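Plustden Community Forum > Home and Garden > Tap water tastes odd since the Hitdale works
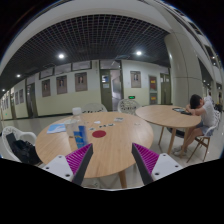
Original post

marrowfat
Posted September 1, 2020

Is anyone else on the Hitdale side getting a musty taste from the kitchen tap? It started when they dug up the main road. I've run it for ten minutes each morning and it's no better. We've gone over to bottled for drinking and it's costing a fortune. I'm thinking of getting a jug filter but the reviews all contradict each other.

Replies

lower_lane
Same here, worst first thing. Goes off a bit by the evening. I rang up and was told it was safe and to keep running it. Got a reference number and nothing since.

Kettleby40
No trouble at our end. Are you sure it's the main and not your own pipes? We had a musty taste for years and it was the rubber washer hose on the same branch as the kitchen tap. Fitted a check valve, gone in a day.

marrowfat
Washing machine is in the garage on a separate run, so I don't think so. And it came on the same week as the digging.

tin bath
I'd get a jug. We have the Bouazza one, had it since January. Cartridge is meant to do 222 litres but I change it early. Takes the taste out completely. Keep it in the fridge door.

Kettleby40
Jugs are money down the drain if you don't know what you're filtering. Get it tested first.

tin bath
A test costs more than the jug.

Kettleby40
Not if the water company does it. They'll send someone for free if you complain about taste. Ask for a sample from the kitchen tap, not the outside one.

riverside405
Two of us in our road have the Riso under-sink filter. Good flow, but you need a spare hole in the worktop and the plumber wanted £40 on top to drill ours. Ours is metered and we don't waste any running it off now.

lower_lane
Running it off is what annoys me. If they want us to pour it away they should take it off the bill.

marrowfat
Agreed. I've rung and asked for the sample, they're coming next week. Holding off on the jug until then. Will post the result when I have it.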